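Search this forum Enter keywords Go
Posted 17/10/2023 by Reinaldo Assunção
3 min read

Patch cable storage: coil diameter and jacket memory

r_assuncao
I have been re-sorting the network cable drawer and want to settle on one method before I redo the labels. Stock is mostly blue Cat 6 patch, stranded, PVC jacket, plus a few older solid-conductor lengths that somebody terminated by hand. Until now everything was wound tight and held with zip ties. The result is jackets that keep a spiral and will not lie along a desk edge.

Current plan is over-under coils, 15 cm inside diameter, one hook-and-loop strap each, stored flat in a Lakard tray. Longer runs go on pegs.

Questions: is 15 cm enough for the long ones, and does anyone have a reliable way to get the old set out of the jacket?

thitimaw
15 cm is fine for stranded patch. The usual rule for minimum bend is four times the outside diameter, and you are far above that. The limit you will hit is the tray, because thick coils don't stack flat.

For the set, hang them. One end over a rail, the other free, and leave it alone. I had a batch from a closed office that looked like telephone cord. They hung in a storage room from December until the end of winter and came down usable. A small bend was left near the plugs where the ties had been.

pledge_22
Hanging is slow. I use a hair dryer on low, held well back, and pull the cable straight by hand while it cools. Takes 2 minutes per cable.

thitimaw
I would not put heat on a data cable. PVC softens unevenly and the pairs can shift inside it. You end up with a straight jacket and a cable that fails return loss.

pledge_22
I have done it on a lot of cables and they all link at gigabit.

thitimaw
Linking at gigabit is a low bar. Did you certify any of them?

pledge_22
No. It's a home office.

r_assuncao
Thanks both. I will keep heat off the ones going back into the rack and try it on a scrap piece.

The bow in a cable is easier to judge when it hangs clear of the surface, as any curve left in the jacket shows against a plain background.

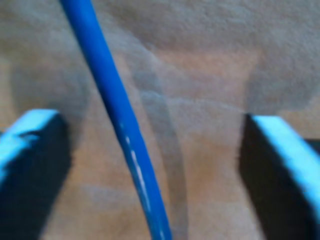
I am grading them by how much curve remains. Slight bow goes back into service. Anything with a kink, meaning a visible flat or a crease in the jacket, gets cut up for test leads. The solid-conductor ones I am inclined to discard whatever they look like, given how many times they have been coiled.

thitimaw
Agree on the solid ones. Keep a single long one if you ever need to punch down a temporary jack, recycle the rest.

On grading, run a thumb down the jacket as well. A crease that has been pulled straight doesn't always show, but you can feel the flat.

barbosa_bench
Disagree with over-under for short patch leads. Below arm's length you get one or two loops and the alternate twist does nothing. Plain loops, strap, done. Over-under earns its time on long runs that get thrown out across a floor.

I'd also drop the Lakard tray. The lid has a lip that catches the latch tabs. The Sondora one is shallower and has no lip.

r_assuncao
Fair point on the short ones. The tray is already bought, so it stays, but I can leave the lid off.

pledge_22
If you have peg space, the Pledholm double hooks are wide enough that the coil isn't hanging on a narrow edge. Single hooks put a dent in the top of the loop after a while.

barbosa_bench
Seconded. Or a short length of drain pipe over a single hook. Same radius, less money.

r_assuncao
Pipe it is. I have an offcut. Labels next: I was going to put length and category on the strap, and nothing on the cable.

thitimaw
Straps get swapped. Put the length on a flag label behind the boot at both ends and leave the strap blank.

92 views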